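Collecting handheld gripper demonstrations for the Hemine tasks

This page covers recording a batch of demonstrations with the Tuvier handheld gripper, from setting out the table to handing the files over for training. It assumes the gripper is already calibrated.

1. Set out the task

Place the rack on the bare table and clear the space between the fingers and the rack. Open the gripper fully and record a short clip before the first demonstration. Save it under the name "start" so the reviewer can compare finger positions between batches.
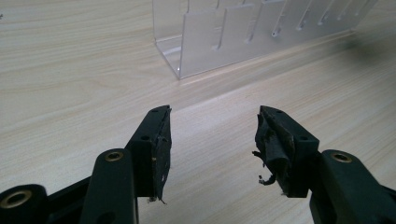 2. Check the finger pads

Look at both inner faces with the gripper open. Scuffing is acceptable. Peeling is a fault to log, with the side noted — left and right pads rarely wear at the same rate, and a model trained on one state of wear can misjudge the closing width on another. Enter the pad state in the batch sheet before recording, then leave the pads alone until the batch is finished.

3. Record

A batch is 105 demonstrations. Start each one with the fingers open and the rack in view, hold still for a moment, then move at a steady pace. Do not correct a missed grasp by jerking the tool back; let go, return to the start position and try again within the same recording. 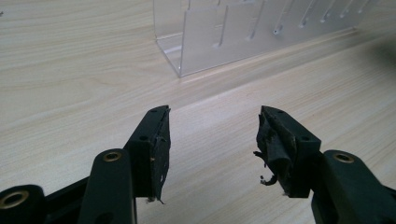
Recoveries of this kind are kept. In the Lynch set we discarded them, and the policy had no response to a failed first attempt. Shift the rack slightly after every 27 recordings and write down the change.

4. Add the cloth task

Cloth demonstrations use the metal fingers and go in a separate folder. Approach the edge slowly and close on a single fold. 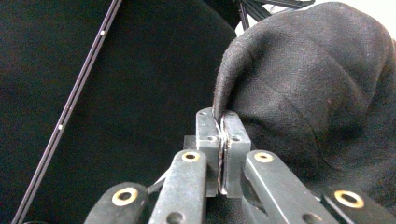

Labels for cloth are set by hand, as the width reading alone does not separate a held fold from closed, empty fingers. Mark the first image in which the fabric is pinched. Black cloth against a near-black surface is hard to judge, so use the thin seam between the two fingers as the guide. If it cannot be made out, label the grasp "unsure".

5. Hand over

Copy the batch to the Fandlow drive and tell Róisín Ó Gríofa, who runs the sync check. Training starts once a task has over 600 accepted recordings. Questions about labels go to Jocelyn Castillo.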